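3.2 Collecting demonstrations for the spelling task

Much of the recent work on imitation learning reports the number of demonstrations as if it were a measure of quality. We are not convinced. A set of 2000 examples in which an operator repeats one easy motion may teach a policy less than a small set that covers the awkward cases, and the papers we compared against rarely let a reader tell which of the two they have. The Frimpong set, which we used as a starting point, gives a total and a success rate but says nothing on how tiles were laid out before each attempt.

For our own collection at the Meltitz laboratory we chose a task with a plain definition of success. Lettered pieces in red and blue have to be placed side by side in a tray so that they spell a given word. The target word in the trials discussed in this section is "robot". An attempt counts only if the letters are in the right order and the last piece sits in the tray without overhang. Operators were told to leave their mistakes in the recording. In earlier rounds they had been stopping and starting again whenever a grasp looked poor, and the resulting data contained almost no recoveries.

Views from the wrist cameras were stored with the joint positions and the gripper opening. Figure 2 gives two such views, both concerned with the later letters of the word.

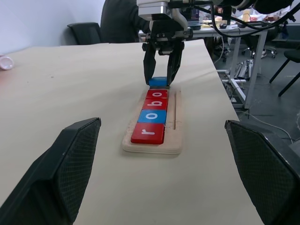
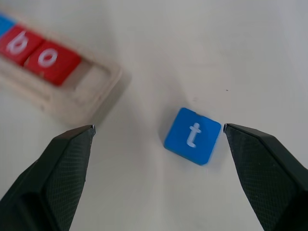

Figure 2. Wrist camera views from the spelling task. First view: four blocks in the tray and a blue block held at its far end by the opposite gripper. Second view: the "t" tile on the table between open fingers.

The second view shows why we doubt that the final letter is as simple as it is often taken to be. The tile is turned by a few degrees, and one fingertip is nearer to it than the other. If the fingers close from such a position, the nearer one may touch first and push the tile before the grasp is firm. Whether a policy learns to correct for this or merely learns to tolerate it cannot be read from a success rate.

The first view raises a different problem. The camera has a clear line to the letters already in the tray, but the face of the held block is largely hidden by the fingers around it. A policy given this view alone would have to take the identity of that letter on trust. It could do well by remembering that blue follows the last red "o", and we suspect that some reported results on spelling tasks amount to little more than this. Colour should be varied independently of letter before any claim about reading is made. Our set does not do so, and we make no such claim.

We trained the Stidia policy on up to 18 demonstrations for each starting layout and kept the remainder for testing. The split was made by layout. Splitting by attempt, as in the Kelorden baseline, puts near copies of the same motion on both sides and flatters the result. Under our split the gap between the two methods narrowed, and on rotated tiles we could not separate them with any confidence. Section 4 reports these cases apart from the rest.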